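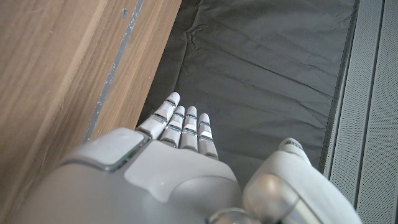
Clear the table before you cook

By Leonie Rakena

Most advice about keeping a kitchen tidy starts with cupboards. I think it should start with the table, and with what gets left on it between meals.

Ours in Dradstead is 26 years old and has never been clear for longer than an afternoon. Mail lands there, then keys, then something of the dog's. By Sunday we're eating off the corner.

The usual answer is more storage. I paid for that once – 18 baskets and a label maker – and the mess simply moved into the baskets. What helped was a dull rule: whatever is on the table gets dealt with before the stove goes on. A plate gets washed. A sponge goes back to the sink.
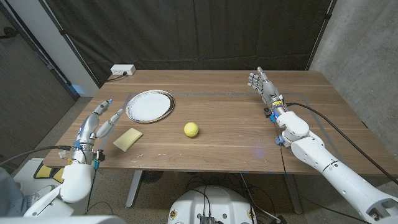
A tennis ball is the harder case. Plates and sponges have a home in the kitchen and a ball doesn't, so it gets shuffled from one end to the other while everyone works around it. Those are the items I'd deal with first, even if it means walking them out to the garage.

My neighbour Edileuza Cordeiro disagrees. She says a kitchen table is for living on, and a bare one looks like a showroom. Fair enough, but she has a separate dining room. With one table for four people, homework and dinner, I'd sooner have the space. It takes a few minutes, and the kids can do most of it.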